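4.2 Walking the old route

What surprised us most was how much of the pilgrimage at Hester happens away from the shrine itself. People kept telling us about the well, the long meadow, the bread handed out at Pearce -- and only then, almost in passing, about the chapel! We had planned our interviews around the chapel steps and had to rethink them within a day. 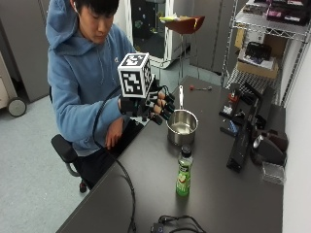 Hester, 22nd October. Our longest set of interviews comes from the autumn walk, which covers 9 miles and stops at three villages. The parish book lists 649 walkers for the year, a wonderful figure for a route that had nearly dropped off the map. Many had come for the spring walk in April as well, and they were eager to compare the two (mud came up a lot). Walkers who made both trips spoke of the second one as the "real" one, whichever season it fell in, and we think this deserves a study of its own.

The stop at Sokel is the one we would urge other researchers to visit. Two families there still keep the custom of washing the walkers' feet at the gate, and both were generous with their stories. They disagree, with great good humor, over which house began it.

Figure 3. Workspace with a round stainless steel bowl on a gray tabletop.

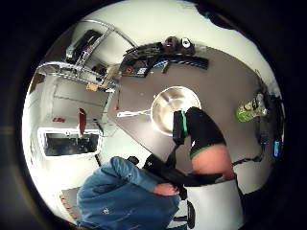 Bradley Dobson took a different view of Sokel when we shared a draft of this section. The foot washing, he wrote, is younger than the families like to think, and he would look for its roots in the harvest suppers at Pearce before giving either house the credit. Mervyn Cropper agrees with him on the date but not on the suppers, and we take up their exchange in Section 5, along with the gate songs.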